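Sortiment > Reinigungstextilien > Mopp- und Staubbezüge > Fransenbezug Leteo

Fransenbezug Leteo, flach, weiß

Flacher, rechteckiger Bezug mit umlaufenden losen Fransen zur trockenen Aufnahme von Staub, Haaren und Fusseln. Verwendbar am Klapphalter auf Hartböden sowie ohne Halter als Handbezug auf Polstermöbeln, Heizkörpern und Möbeloberflächen. Lieferung ohne Halter und Stiel.

Aufbau

Der Bezug besteht aus einer weißen Grundfläche mit Fransenbesatz. Die Fransen sind reihenweise aufgenäht und an den Enden offen. Die Länge der Fransen beträgt 6 cm. Durch die offenen Enden legt sich das Material in Vertiefungen wie Polsternähte, Kedernuten und den Spalt zwischen Sitzkissen und Armlehne. Die Verstärkung an der Oberkante nimmt die Zugkräfte beim Aufspannen auf und dient im Handbetrieb als Grifffläche.

Technische Angaben

Bauform: Flachbezug, rechteckig
Farbe Grundfläche und Fransen: Weiß
Farbe Verstärkung: Beige
Fransenlänge: 6 cm
Passend für: Klapphalter Erklow, Breite 28 cm
Waschtemperatur: 60 °C
Trocknergeeignet: ja, niedrige Stufe
Weichspüler: nein
Verpackungseinheit: 4 Stück
Hersteller: Zelenák, Werk Denudstead

Anwendung auf Polstermöbeln

Den Bezug ausschließlich trocken verwenden. Vor der ersten Anwendung an verdeckter Stelle prüfen, ob der Möbelstoff Fäden zieht. Geeignet sind Flachgewebe, Mikrofaser und kurzflorige Veloursstoffe. Bei Bouclé, grobem Leinen und offenporigem Leder wird von der Verwendung abgeraten.

Bei Sesseln mit gerundeter Rückenlehne wird von oben nach unten gearbeitet: zuerst Lehneninnenseite, dann Armlehnen, danach die Sitzfläche von hinten nach vorn. Die Vorderkante des Sitzkissens wird zuletzt abgezogen. An dieser Kante den Bezug quer anlegen, sodass die Fransen nach unten und zur Seite fallen, und mit gleichmäßigem Druck in einer Richtung führen. Kreisende Bewegungen verteilen den Staub und verdrehen die Fransen.

Lose Sitzkissen können zur Reinigung der Auflage entnommen werden. Bei fest verbundenen Kissen die Fransen von der Seite in den Spalt einführen, Krümel vorher absaugen. Flecken lassen sich mit dem Bezug nicht entfernen.

Anwendung auf Böden und an Heizkörpern

Am Klapphalter wird der Bezug mit den Fransen nach unten aufgespannt. Auf Laminat, Fliesen und Parkett in überlappenden Bahnen wischen. Plattenheizkörper von oben beginnend abstauben, bei Geräten in Betrieb vorher die Oberflächentemperatur beachten. Der Bezug ist nicht für den Außenbereich vorgesehen.

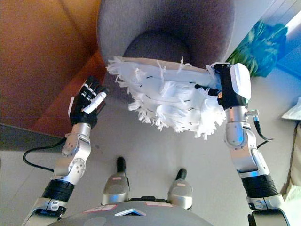
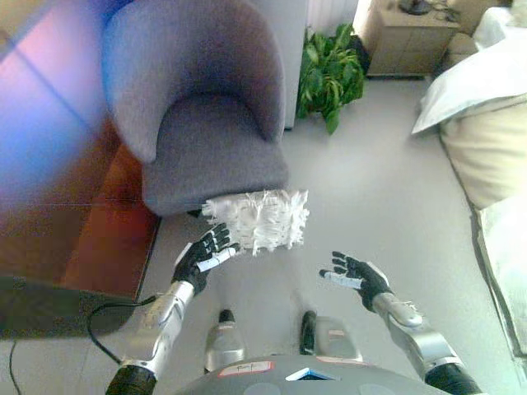 Fransenbezug Leteo an der Vorderkante des Sitzkissens, grauer Polstersessel.

Pflege

Nach Gebrauch ausschütteln oder mit der Polsterdüse absaugen. Bei stärkerer Verschmutzung in der Maschine waschen, getrennt von fusselnden Textilien. Weichspüler setzt die Aufnahmefähigkeit der Fasern herab. Bleichmittel greifen die Naht der Verstärkung an. Nach dem Waschen feucht ausschlagen und hängend trocknen, die Fransen richten sich dabei aus. Verfilzte Fransen von Hand trennen, nicht kämmen. Einzelne gelöste Fäden bündig abschneiden.

Lieferhinweis

Der Bezug wird gefaltet geliefert. Faltspuren verlieren sich nach der ersten Wäsche. Lieferzeit bei Einzelpackungen 6 Werktage, Großgebinde mit 21 Packungen auf Anfrage. Geöffnete Packungen sind aus hygienischen Gründen vom Umtausch ausgeschlossen, sofern kein Materialfehler vorliegt. Bei Reklamationen bitte die auf der Banderole aufgedruckte Chargennummer angeben.

Technische Rückfragen: Tegan Prendergast, Produktbetreuung Reinigungstextilien.

Ähnliche Artikel

Klapphalter Erklow, 28 cm
Teleskopstiel Erklow, dreiteilig
Flachbezug Leteo, Kurzflor, grau
Fransenbezug Leteo, Großgebinde
Heizkörperbürste Zelenák, biegsam
Polsterbürste Zelenák, Naturborste
Wäschenetz für Moppbezüge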